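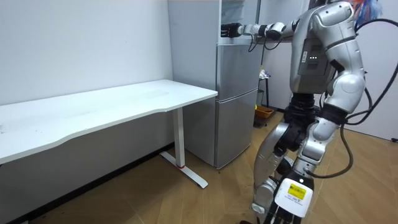

Who may stand inside the floor line while the robot is powered?

One person, the named operator for that session, and only while the second person at the console has a hand on the stop button. Everyone else waits outside the line until the drives are off and the operator says so out loud.

That is the first rule in the revised household task guide, which replaces the April version. The guide now has four pages. The old one had eleven, and several of them contradicted each other. Tala Najjar and Thịnh Lý did the rewriting, using the incident log and a stack of marked-up copies that came back from the Plemudden and Druston rooms.

The log was the place to start. It covers 577 sessions with appliances, and 256 of them carry a remark of some kind. Most remarks are small: a door that swung back, a gripper that let go early, a start that was called before the operator was clear. Cable remarks came up often enough to get a section of their own.

What changes for refrigerator work:

Cables. Check the whole run before power on, from the back of the robot to the wall. No loop may lie where a foot can land. If the robot has to turn more than a quarter turn during the task, stop halfway and check again.

Doors. Start speed for any door is capped at 200 millimeters per second at the hand. After ten clean runs the operator may ask for more, and the answer goes in the log with initials.

Approach. Keep 200 millimeters between the shell and any desk or counter edge at the start position. Measure it with the gauge stick. Pacing it out or judging by eye was allowed under the old guide and is not any more.

The idle arm. An arm that has no part in the task still counts as live. Stay clear of both hands, and don't reach past the low one to pick something up off the floor.

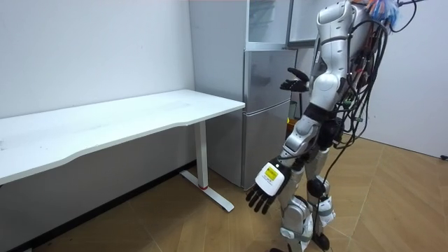 Refrigerator task, one hand forward and one hand low.

Two items drew objections. Druston wanted the stop button on a lanyard so one person could run short sessions alone. This was turned down – a person who trips can't be counted on to press anything. Plemudden asked to keep the old Forsberg checklist, which people there know by heart. They can keep it as long as the new cable lines are added at the top and the sheet is dated.

The Zuvel logging form has a new field for the name of the second person. Sessions with that field left blank will not be counted toward the clean runs for a door.

The guide applies from January 2018. Printed copies are by the console in each room, and the old ones should go in the recycling so they don't get mixed in. Corrections go to Thịnh. Questions on training and sign-off go to Tala, who also has spare gauge sticks.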